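Food residue (containers)

Food residue is the material left on the inner surfaces of a storage container after its contents have been removed. In household use the term covers loose pieces, smears and thin films of fat or starch. It is distinguished from staining, in which pigment has entered the wall of the container and cannot be wiped away.

Types

Loose residue consists of pieces large enough to be lifted or shaken out. Smeared residue is spread along a wall and usually needs a scraper or a damp cloth. Film residue is often invisible on frosted plastic and is detected by touch. More than one type may occur in the same container. Corners hold more material than flat walls, and rounded corners are easier to clear than square ones.
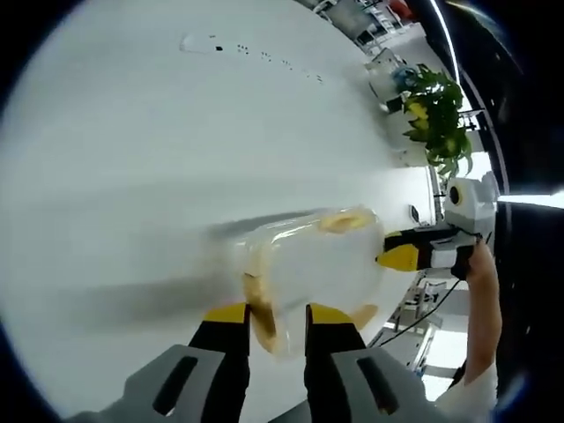
Translucent plastic container lying on its side on a white tabletop, with yellow food remnants on the inner walls.

Removal

Dry removal comes first. The container is tipped or laid on its side and loose pieces are taken out by hand or with a soft spatula. Washing follows, with warm water and dish soap. Starch-based residue is soaked in cool water beforehand - hot water tends to set it. Abrasive pads scratch clear plastic, and the scratches hold later residue.

Classification

The Hulum scale, introduced by Urszula Kalinowski, grades residue from 0 (clean) to 11 (fully coated). Hanna Głowacki later applied it to 471 used household containers and proposed a separate grade for dried smears. The scale does not cover lids or seals.

See also

Dishwashing
Food storage
Plastic container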